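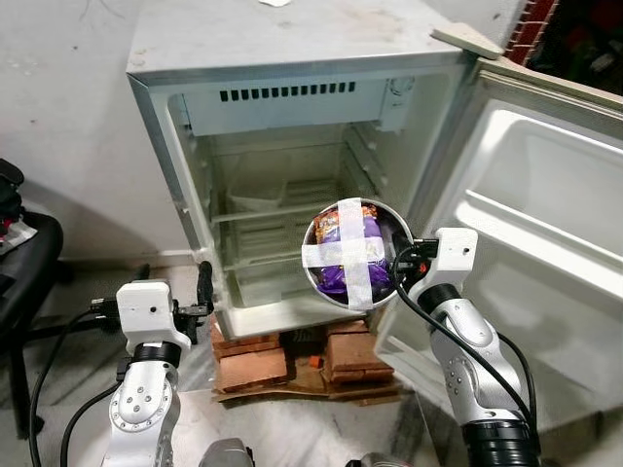
Section 5. Measuring appliances that switch themselves on and off

The quick start leaflet in the Moveck box tells you to plug in the meter, plug in the appliance, wait a minute and read off the yearly cost. For a lamp, fair enough. For a fridge, a dehumidifier or anything else with a thermostat, a one-minute reading is close to worthless. This section replaces pages 2 and 3 of the leaflet for those appliances.

5.1 Before you start

1. Read the rating plate on the appliance. Check it against the maximum load printed on the back of the meter.
2. Plug the meter straight into a wall socket. Do not use an extension lead or a multi-way adaptor.
3. Hold RESET until the display shows all zeros. If one figure stays lit, hold it again. The button is stiff and the short click does not mean that it has worked.
4. Set the clock. The meter forgets the time whenever it is unplugged, whatever the leaflet says about memory.

CAUTION: Do not use the meter outdoors or in a bathroom. Stop the test if the plug or the meter casing feels hot.

5.2 Enter your tariff

1. Press COST twice.
2. Type in the unit price from your last bill, in pence. Use the price you pay now and leave out the standing charge.
3. Press SET.

Note: The meter holds a single price. The Lenau version is sold as "dual tariff ready", but in our unit the second price could be entered and was then ignored. If you pay less at night, take the energy reading in watt-hours and do the sum on paper.

5.3 Run the test

1. Plug the appliance into the meter and switch on at the wall.
2. Write down the start time.
3. Leave it for a full day. A week is better for a fridge.
4. Use the appliance as you normally would. Opening the door less often because you are testing will give you a flattering answer and a wrong one.
5. Read the Wh figure at the same time the next day, before you unplug anything.

A fridge that has just been switched on has to pull everything inside it down to temperature, and that first stretch tells you little about an ordinary day. Let it run for 12 hours, then press RESET and begin the test. The same goes after defrosting, or after a big shop.

What you put in counts too. Drinks at room temperature add to the work, so load them before the settling period and leave the thermostat alone until the test is over.
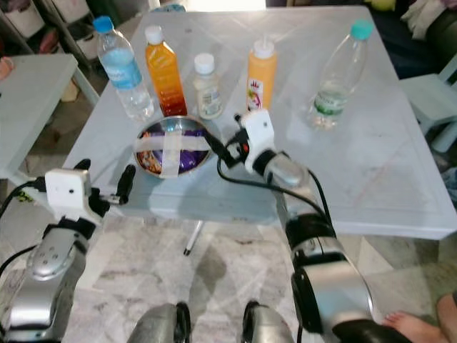

Fig. 5-1. Bottled drinks, including water and an orange-coloured one. Load bottles before the settling period.

5.4 Check one day against another

Never trust a single day. We ran the meter on a small second-hand fridge in February and got 935 Wh on the first day and 855 Wh on the next, with the dial in the same place. Neither figure is wrong. The room was colder on the second day, and that may be all there is to it, though we would not swear to it. Take several days and use the average.

If your readings differ far more than that, go through these checks:

— Was RESET held until the display cleared?
— Did the power go off, even briefly?
— Is the door closing fully along the whole seal?
— Is there a gap behind the appliance for air to move?

Repeat the test in April or later if the room gets much warmer. A winter figure multiplied up to a year will be too low for a fridge and may be much too high for a heater.

5.5 The yearly estimate

Press COST and YEAR together to see it. The meter takes whatever it has recorded so far and stretches it over a year. It makes no allowance for seasons, holidays or price changes. Treat the pounds as a rough guide and ignore the pence.

5.6 Power saving plugs

Adaptors such as the Stallirel are often sold alongside meters with the promise of lower bills. Before you buy one, or before you throw away the receipt:

1. Run a full week without the adaptor and note the total.
2. Run a full week with it fitted between the meter and the appliance, if the adaptor's instructions allow this.
3. Go back to a week without.

If the middle week is no lower than the other two, you have your answer. We have yet to see a middle week that was. Be wary of demonstrations that show amps falling — a household bill is normally worked out in kilowatt-hours, and that is the figure to watch.

5.7 Santoro app

The app is optional. It copies the display to your phone and draws a graph, provided that the phone stays in the same room. If it asks for your location you can refuse, and the readings will still come through. Write the daily figure in the table at the back of this guide as well, as the app clears its history when it updates.

Section last checked: February 6, 2023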